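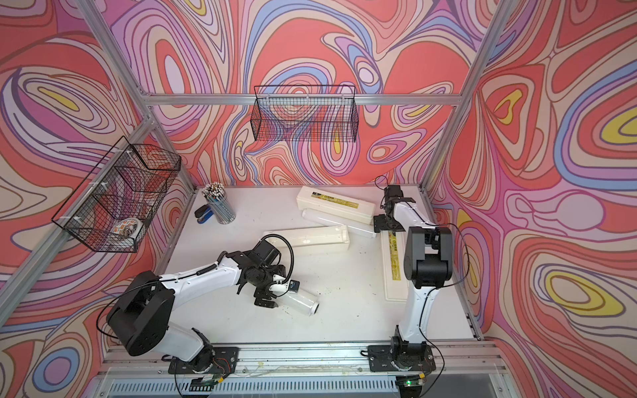

作業台。奥と左のレールに網かご。

2024/11/22　ノート(Villisley ミニグリッド、制御器の効果の見直し)

午前中はZeltiaの報告書を読み直した。結論はいつもの一行で、「Stetent導入後、ディーゼル消費は51%減」。この一行だけがもう助成元への説明資料に転記されている。本文のどこを読んでも誤差の幅がない。小数点がついていないだけましか。

先に自分の立場を書いておく。Stetentが効いていないと言いたいわけではない。蓄電池の残量と翌日の日射予報を見て発電機の起動を遅らせる、という動作そのものは筋が通っているし、机上で動かしたときもそう動いた。疑っているのは減った分を全部この箱の手柄にする計算のほう。

報告書の計算の手順(Zeltiaの付録から読み取れた範囲)
・導入前の期間の燃料購入伝票を合計して日数で割る
・導入後も同じように割る
・比を取る
以上。需要の補正なし、日射の補正なし、在庫の補正なし。付録の表題は「詳細分析」。

在庫の補正がないのがまず気になる。伝票は買った日の記録で、燃やした日の記録にはならない。タンクが大きければ、導入直前に満タンにしただけで導入前の「消費」が増え、導入後の「消費」が減る。現地のタンクの液位記録があるか、Noonanに訊いた。返事は「棒で測って壁に書いているはず」。壁の写真を頼んだ。

同じSaoirseが二人いるので、このノートではNoonan、Ó Riainと姓で書く。前回の記録で「Saoirse確認済み」と書いたのは、自分でももうどちらか分からない。たぶんÓ Riain。要確認。

データの状態
現地ロガーの記録は237日分。切り替えは5月なので、前より後のほうがだいぶ長い。記録間隔は5分。欠測は短いものがあちこちにあり、長いものが切り替え直後に固まっている。制御器の設定を何度も触っていた時期と重なる。欠測期間を報告書がどう扱ったかは書かれていない。ゼロで埋めていたら笑えない。

Ó Riainの意見では、伝票ベースの計算ならロガーの欠測は結果に関係しない。そのとおり。ただ報告書の別の節では発電機の運転時間をロガーから取っていて、「燃料と運転時間の減少がよく一致する」ことを裏付けとして挙げている。片方が欠測で目減りしている可能性があるのだから、一致したこと自体が怪しい。合うべきでないものが合っている。

時計の件
ロガーの時計が遅れている。太陽光の出力の立ち上がりを日の出と並べると、期間の後ろへ行くほどずれが大きくなる。途中で一度戻っているので、誰かが合わせたらしい。作業記録には記載なし。日合計にはほとんど響かないが、夕方のピークと発電機の起動の前後関係を論じるなら直さないといけない。報告書の「起動が夕方遅くに移った」という図は未補正の時刻で描かれている。移った分のうちどれだけが制御で、どれだけが時計か、あの図からは分からない。

午後いちで線形に補正して引き直した。起動の遅れは残る。残るが、図で見たほど派手ではなくなった。途中で時計が戻った日をまたぐ補正は二通りやってみて、差はこの目的なら無視していいと判断。判断の根拠はスクリプトのコメントに書いた。

需要
ここが本命だと思っている。導入後の期間に、製氷の負荷が止まっていた時期がある。系統図では独立した回路になっているので、その電流だけ見れば分かる。ある週から平らになって、しばらく戻らない。故障か、魚が獲れない時期か、料金の問題か、こちらでは知りようがない。とにかく一番大きい昼夜連続の負荷が消えていて、その間ディーゼルが減るのは当たり前で、制御器がなくても減る。

McGrathの営業資料では、同じ製氷負荷のことを「柔軟な需要として活用」と書いている。止まっている機械は確かに柔軟だ。

McGrathに問い合わせた件の返答も来ていた。質問は、(a) 起動判定のしきい値を期間中に変更したか、(b) 変更したならその履歴、(c) 日射予報が取れなかった日の動作。返答は(a)に「最適化のため適宜調整」、(b)は触れず、(c)は「通信は安定していた」。(c)は訊いたことと違う。取れなかった日にどう動くかを訊いた。ロガー側の通信状態のフラグを見るかぎり、安定していたとも言いにくい。再送する。今度は一通に一問にする。

日射
比較している前後で季節が違う。前の期間は曇りの多い時期に偏っている。日射計はパネルと同じ面に付いているはずだが、据え付け写真では向きがはっきりしない。値そのものは晴天日の最大値が期間を通して少しずつ下がっていて、汚れか劣化か季節か、切り分けができていない。清掃の記録があれば一発なのに、清掃の記録は「実施」とだけあって日付がない。

この日射計を信じて補正すると、後半の日射を過小に見て、制御器の効果を過大に出す方向に転ぶ。衛星推定値で代用する手もある。衛星のほうは沿岸の朝霧を見落としがちという印象を持っているが、この場所で確かめたわけではないので印象のまま書いておく。両方でやって、結論が変わるなら変わると書く。

暫定の計算
日単位の回帰。目的変数は発電機の発電量(燃料だと在庫の問題が戻ってくるので使わない)。説明変数は総需要、面日射、前日終わりの蓄電池残量、切り替え後かどうか。製氷停止中の日は入れた版と抜いた版の2本。欠測を含む日は落とした。

結果の数字はまだここに書かない。書くと誰かが資料に貼る。方向だけ書くと、
・切り替えの効果は減る向きに出る。符号は両方の版で同じ。
・大きさは報告書の値よりはっきり小さい。
・製氷停止の日を抜くと幅が広がり、切り替え直後の欠測がここで効いてくる。
・日射計と衛星の差し替えはまだ。

自分の計算にも疑わしいところがある。前日終わりの残量は制御器自身が決めている量なので、これを説明変数に入れると効果の一部を吸い取ってしまう。Ó Riainに指摘された。抜いた版を作る。抜けば効果は大きくなるはずで、そうなったら素直に大きいほうを書く。こちらの都合で小さいほうを選んだら、やっていることはZeltiaと同じ。
もう一つ、しきい値を「適宜調整」していたなら、切り替え後を一つの状態として扱うこと自体が無理。履歴が出てこなければ、起動時の残量の分布から変更点を推定するしかない。ざっと描いた散布図では、段が二か所か三か所ありそうに見える。見えるだけ。

発電機の燃費
報告書は発電量と燃料を固定の係数で結んでいる。係数の出所は銘板。低負荷で長く回せば燃費は悪くなるから、起動回数が減って一回あたりの負荷が上がったのなら、燃料は発電量以上に減っていてもいい。これはStetentに有利な話で、報告書はなぜかこの点を数えていない。有利なほうも数え落としているので、悪意というより手抜きだろうと思う。

負荷率のヒストグラムを前後で重ねた。低負荷の山が後のほうで小さい。ここは素直に良い結果に見える。電流センサーの向きが前後で同じなら、という条件付き。切り替え工事のときに盤を開けているので、付け直した可能性はある。符号が逆なら気づくが、相を取り違えていると力率がおかしくなるだけで見過ごす。力率の時系列を出すこと。

Noonanとの電話(夕方)
・壁の記録は残っている。ただし途中で塗り直したので、古い分は消えているかもしれない。
・発電機を手で起動した日がある。理由は結婚式と、盤の警報がうるさかったとき。手動の日は制御器の成績から外すべきか。外す基準を先に決めないと、都合の悪い日が全部「手動」になる。
・製氷機の停止については「部品待ちと聞いた」とのこと。聞いた相手は覚えていない。
・現地の人の感想としては、夜の騒音が減ったのは間違いない。これはうちのどの変数にも入っていない。住んでいる側にはたぶん燃料の比率より大事なことで、報告書に書くならこちらを先に書いてほしいくらいだが、騒音計は誰も置いていない。

反対意見も残しておく。Ó Riainは、助成の更新前に数字を引っ込めると案件ごと疑われる、幅をつけて訂正するだけで足りるのではないかと言う。一理ある。ただ幅をつけるには幅を計算しないといけなくて、元の方法からは幅が出てこない。伝票の合計の比に後から誤差棒を描き足すのは作文になる。当面は説明資料の一行に「需要と日射の補正前」と注をつけてもらう、ということで折り合った。注が実際につくかどうかは見届ける。

やること
・McGrathに(b)だけ再質問。しきい値の変更履歴、形式は問わない
・Zeltiaに欠測日の扱いと係数の出所を確認
・壁の写真が来たら液位を読み取って在庫補正。読めない日は読めないと記録する
・残量を抜いた回帰
・日射計と衛星の差し替え
・力率の時系列、盤を開けた日の前後を重点的に
・手動起動の日の除外基準。データを見る前に書いて、Ó Riainに渡す
・前回記録の「Saoirse確認済み」がどちらか確認

補正スクリプトは共有フォルダの時計補正の下に置いた。古いほうは消していないので、図を引き直すときはどちらの時刻を読んでいるか必ず見ること。先週それで一度間違えた(自分)。

追記、帰る前に。残量を抜いた版だけ先に回した。予想どおり効果は大きくなった。それでも報告書の値には届かない。切り替え直後の欠測の週を前後にずらして落とすと係数がふらつくので、この版もまだ人には見せない。月曜に欠測の多い週を一つずつ抜いて、どの週が引っ張っているかを見る。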